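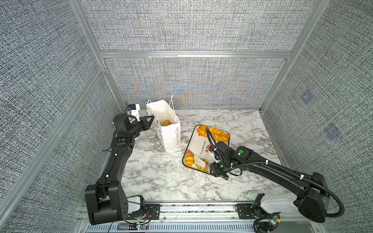 The club's two-arm cell during a bakery exercise, with toy breads on the serving tray and one roll in the paper bag.

Home | Clubs | Competitions | Recent changes

The Firkavley Robotics Club is a student club that meets in the old print shop of Firkavley Technical School. It is best known for its bakery exercise, a long-running project in which members teach a pair of robot arms to handle toy bread, and for hosting the small but cheerful Rácz Cup every January.

History

The club was started by Gerasimos Deligiannis, a mathematics teacher who had hoped to find five interested students and ended up with a good many more crowding into his classroom. In its early days the members built line-following carts. The move to arms came after a friendly visit to the school at Homstead, whose students had been sorting blocks with a single arm and were generous with their notes.

The bakery exercise

Students work in pairs, each looking after one of two black arms that share a marble-patterned tabletop. Gray woven panels close the cell in on three sides. The props are a white paper bag with rope handles, a tray printed with strawberries, a slotted spatula and a few toy breads, among them a croissant and a braided loaf, which is a great favorite with younger members - and by common agreement the hardest to pack well. Each pair keeps a notebook, and is expected to log 200 attempts before moving on to a task of its own choosing.

Rácz Cup

Teams of two have five minutes to complete an order read aloud by the judges. The Velton school team has been a regular guest and a good-natured rival.

See also: Velton Robotics Team, Rácz Cup

Shares: 5 | Comments: 2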